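Revêtement de l'allée Talurley : enrobé ou stabilisé ?

murin_tp
L'enrobé à chaud se justifie si l'allée sert aux vélos. Largeur constante, 3 % de dévers, fossé côté champ.

Tastach
Pas d'accord. Avec des arbres de ce gabarit, les racines soulèvent la couche de roulement. Le stabilisé se reprend au râteau.

murin_tp
Il se ravine aussi au premier orage de décembre. Devis Brikbridge : 2540 euros pour la reprise du tronçon, découpe comprise.

esykora
Je passe là à vélo matin et soir. La haie borde directement l'enrobé à gauche, avec des troncs au ras de la rive.
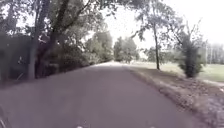 Pour une barrière anti-racines, il faudrait ouvrir à 90 cm de profondeur. Trop près des troncs à mon avis, on coupe dans les charpentières.

Tastach
Donc stabilisé sur ce côté.

murin_tp
Deux revêtements accolés, joint longitudinal, non.

Commentaires (2)
Paul_44 : Quel granulat, 0/6 ou 0/10 ?
Eduard Sýkora : 0/6 sur le devis.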